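Linen swap – what to bring

Quick one before August gets away from us. Swap is back at the Prindon hall, doors 2 pm. Last time we ran out of hangers so bring your own if you can. Tea towels, sheets, curtains, tablecloths all fine. No pillows, no duvets – we had nowhere to put them and Emari won't collect them anymore.

Please wash first. Yes even if its been in a cupboard. Cool wash for dark blues and blacks, whites on their own, and shake out anything with pet hair. Iron optional. Creased is fine, a cloth gets crumpled on the table anyway.
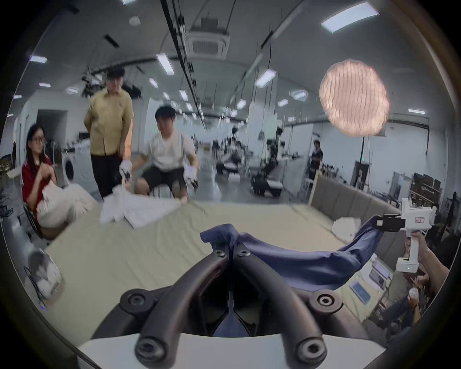 Mending table

Ostap Moroz is doing hems and patches again, 200 tickets printed for the raffle, prize is a sewing box from Manole. Small holes only pls. Zips take too long, he says no. Thread is there but bring matching if the color is odd.

Leftovers go to Fitico for rags. Parking behind the bakery, not out front – they lock the gate at 6. Questions, call the hall and ask for extention 2508.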